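第三章　推杆任务的安装与首次运行

先说一句，这一章是我一边装一边写的，所以顺序就是我在 Folwood 那张工作台上动手的顺序。厂家的英文手册写得不差，但它默认你以前装过 Kurkeck 的底座，我第一次装的时候没有，白白拆了两回。你如果是从 Endirik 旧版套件升级过来的，3.1 可以跳过，直接看 3.2。

3.1　开箱之后先放着

1. 控制箱、急停按钮、单指推杆、夹环、木板、积木袋，先全部摊开对一遍装箱单。我那套少了一颗夹环螺丝，写信给 Joris Van der Linden，第二天就补寄了，所以别自己去五金店配，螺距不一样。

2. 控制箱接电，机械臂先不接。等面板上的灯变成常亮再往下走。我这台要等好一会儿，第一次我还以为坏了，差点又拔了电源。

3. 急停按钮接到标着 E 的口上，放在你坐着就能拍到的地方。我习惯放左手边，右手要用鼠标嘛。

注意：急停没接好的时候，软件照样能打开，但手臂不会上电，界面只给一个代码 944。看到 944 先去查急停线，不要重装软件！（我重装过。）

3.2　固定木板

1. 把工作台面擦干净，孔里的碎屑也吹一吹。

2. 木板横着放，长边对着你，木纹左右走向。方向放反了也能跑，只是标定时输入的长宽要跟着换，我嫌麻烦，就一直横放。

3. 螺栓先用手拧上，都带上劲之后再用扳手。一上来就把一边拧死，另一边会翘，我就是这么返的工。

4. 用手掌按着木板往四个方向推，推不动就行。

小心：扳手用完马上收走。我有一次忘在板子后面，手臂回原位的时候离它就差一点点，吓得我后来养成了每次开机前绕桌子走一圈的习惯。

3.3　装推杆

1. 让手臂停在“装具位”（菜单里第二页，中文版译成了“工具姿态”，是同一个东西）。

2. 断电，等关节锁住，再把夹环套到末端上。夹环带支架的那一面朝哪边，以你那套图纸上的箭头为准，左手版和右手版不一样。

3. 推杆从下面插进去，插到底，再退出来一丝丝，然后锁紧。

4. 扶着推杆左右轻轻晃。有响声就是没锁紧，没有商量。

推杆只有一根，没有夹爪那种开合，所以它只会推，不会拿。很多人问我为什么不直接买夹爪版，我的回答是：推东西这件事看着简单，调起来很有意思，而且少了一套气路，桌面清爽得多。价钱上也省了 3444，够我再配一块备用木板和一袋积木了。

3.4　设定高度

1. 重新上电，选“手动慢速”。速度给到 19，别再高了，界面上没有单位，就是这个数。

2. 让推杆慢慢往下走，下面垫一张普通打印纸。

3. 一只手抽纸，一只手点“下降一格”。纸开始有点涩，但还抽得动，停！

4. 按“保存高度”，抽走纸。

5. 让推杆抬起来，移到木板的另一个角，再落下来试一次。两个角手感差很多的话，回 3.2 重新拧螺栓。

注意：高度设得太低，推杆会在木头上划出印子；设得太高，矮一点的积木会从下面溜过去，或者被推倒。我宁可稍微高一点点，板子划花了心疼。
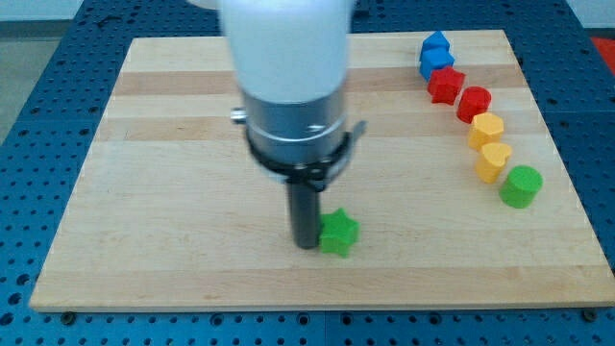 积木怎么摆，决定了你第一次运行是顺利还是抓狂。我推荐从“归队”这个任务开始：大部分积木沿着木板右侧排成一条斜线，只留一块在外面，让推杆把它送到同色的伙伴旁边。留在外面的我选绿色五角星，队尾那个绿色圆柱就是它要找的伴儿，前面的蓝、红、黄都已经两两成对，推完一眼就能看出对不对。星星比圆柱难推，推杆碰到尖角还是碰到两个角之间的凹处，它转的方向都不一样，拿来检查推杆路径正合适。

3.5　第一次运行

1. 打开任务列表，选“归队”，点“载入”。

2. 在指令框里写一句话，越直白越好。我写的是“把绿色星星推到绿色圆柱旁边”。写“把它们凑成一对”也能懂，不过有时候会去动黄色那两块，六角的那块和心形的那块明明已经挨着了，它还要再挤一挤。

3. 点“预演”。屏幕上会画出推杆打算走的线，先看一遍，别急着点开始。线要是从已经排好的积木中间穿过去，就点“换一条”。

4. 人退到桌子外侧，手放在急停旁边，点“开始”。

5. 停下来以后点“记录”，成功、失败都要记，系统拿这些去调整下一次的推力。

小心：运行途中不要伸手去扶积木，歪了就让它歪。要扶，先按暂停，等状态栏变成灰色再伸手。

3.6　常见的小毛病

星星原地打转，就是不往前走：推杆的接触点偏了。到“路径”里把接触偏移往回调一格，再试。一次只调一格，我贪快一次调过三格，结果它往反方向转了。

推着推着推杆停住，报“阻力过大”：多半是把积木顶到了另一块上。把队伍里的间距放宽一点，或者把推力上限调低，让它早点绕开。

颜色认错：我这边主要是红和黄在傍晚容易混，开顶灯之后就好了。灯光换过以后，记得在设置里重新做一次颜色采样。

Ra 模块掉线：Ra 就是负责听指令的那个小盒子，拔掉网线数十下再插回去，我试过的办法里这个最管用。还不行就看看它的固件，去年 11 月以前出厂的要先手动升级一次，升级包找客服要。

3.7　保养

推杆累计跑满 4000 次要换一次头部的护套，软件会提醒，但提醒只弹一次，关掉就没有了，建议自己在本子上也记一笔。木板用干布擦，别用酒精，Ha-neul Bang 擦过一块，表面发白，后来只好翻面用。夹环的螺丝我每周一早上拧一遍，基本都是紧的，偶尔会松半圈。

换多块积木和自定义队形的设置，接着看第四章。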